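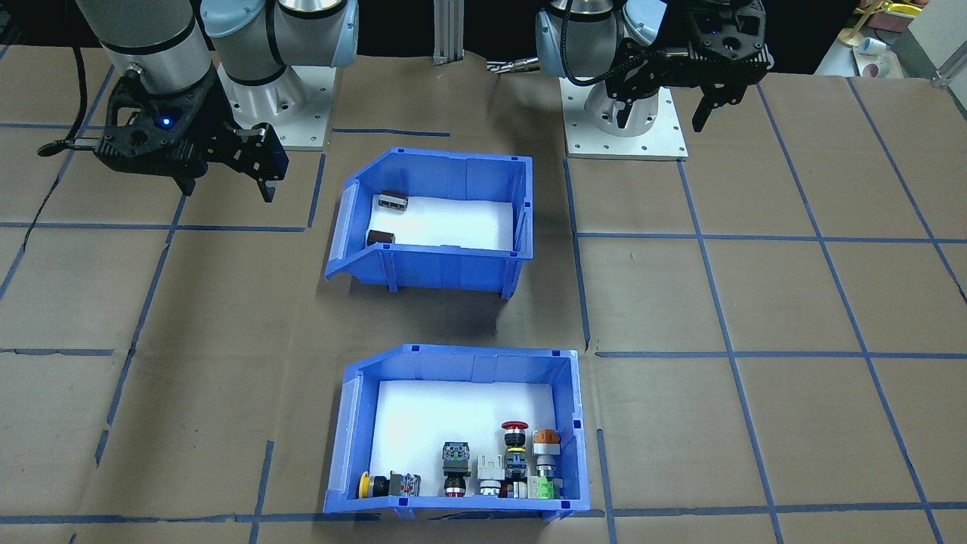
12 November 2022 — Braridora cell, two-arm sort

Relaid the kraft paper and blue tape grid before start. Old sheet had lifted at one corner and the bins were creeping. Bins back on their cells, white liners in both. Upper bin takes the small cylinders, lower bin the mixed panel parts (buttons, e-stop head, pilot lamp, contact blocks).

Re-taught the home pose on both arms. Left now parks low beside the upper bin, fingers open. Checked base plate bolts, no movement. Wiped finger pads with alcohol.

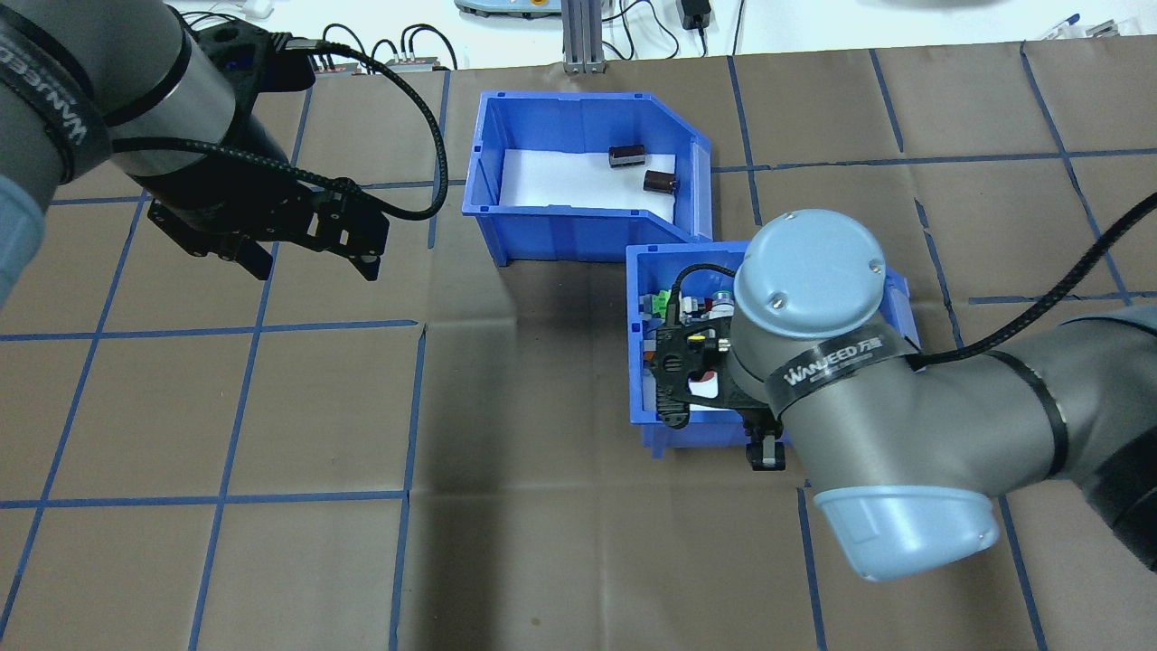 Cable slack on the left gripper is still more than I like. With the wrist turned in, the loop comes over toward the upper bin. Plan is one more clip on the last link — leave 54 mm free at the connector, no less, or it pulls at full wrist rotation.

Right arm approach height over the lower bin raised 36 mm to clear the mushroom head when it stands upright. Speed capped at 200 mm/s inside the bin until Titilayo Eze signs off on the new limits.

Open:
Clips, 2 packs, on order from Jirkico.
Copy the August pose file before overwriting.
Tape along the left edge is short. Redo Monday.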